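Prolter Club Court Set

Section 4: Putting up the badminton net and setting the tension

Print this page | E-mail this page

Read the whole section before you start. Two people are needed for steps 3 to 7. Allow 10 minutes the first time.

Before you begin

Check that you have both posts, both wheeled bases, the net, the headline cord and the cord winder. The winder is packed in the same bag as the net. If your set was supplied with Gesent posts, the winder is already fixed to the left-hand post and you can skip step 4.

Setting up

1. Wheel each base to its side of the court. The post must stand on the doubles sideline, including when you are only playing singles.

2. Press down both brake pedals on each base. Push the base with your foot. It should not roll.

3. Lower the post into the socket with the cord groove facing away from the court. Turn it until the pin clicks.

4. Slide the winder onto the left-hand post and tighten the wing nut by hand. Do not use a spanner.

5. Unroll the net along the line between the posts, white tape uppermost. Keep it off the floor if the hall has just been mopped.

6. Loop the fixed end of the headline cord over the hook on the right-hand post. Pass the free end through the groove on the left-hand post and into the winder.

7. Turn the winder clockwise until the tape is straight. One person should hold the middle of the net up while the other winds.

8. Measure the height. It should be 1.55 m at the posts and 1.524 m at the centre. If the centre is low, give the winder another half turn and measure again.

9. Tie the side cords to the posts so that there is no gap between the net and the post.

CAUTION: Do not wind past the red mark on the winder. Too much tension can tip the bases forward. Keep fingers clear of the groove while winding.

NOTE: If the tape sags during play, check the brakes first. A base that has crept inwards will slacken the cord.

Taking down and storing

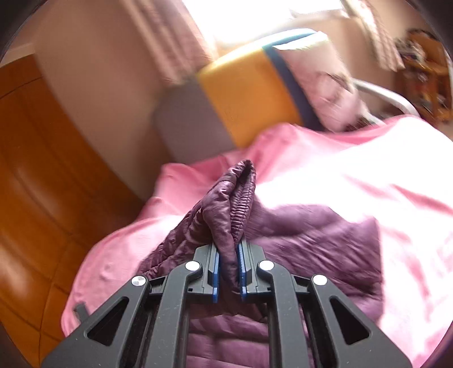 Release the winder slowly before you unhook anything. With the cord slack, untie the side cords, lift the net off and fold it in half, then in half again, working towards the left-hand post. Pick the net up by the white tape. Mesh pinched up in one place, the way the purple quilted jacket is held by a single fold, will stretch there, and the squares do not go back to shape. Roll it loosely and put it in the bag with the winder on top.

Lift the posts out by pulling the pin and raising them straight up. Store them flat. The bases can be stacked in twos if the brakes are on.

Spare cords and wing nuts can be ordered with the form in Section 8.

Net set help: Zinash Moges, Prolter Court Equipment, Berhe Yard | Copyright Prolter | Back to top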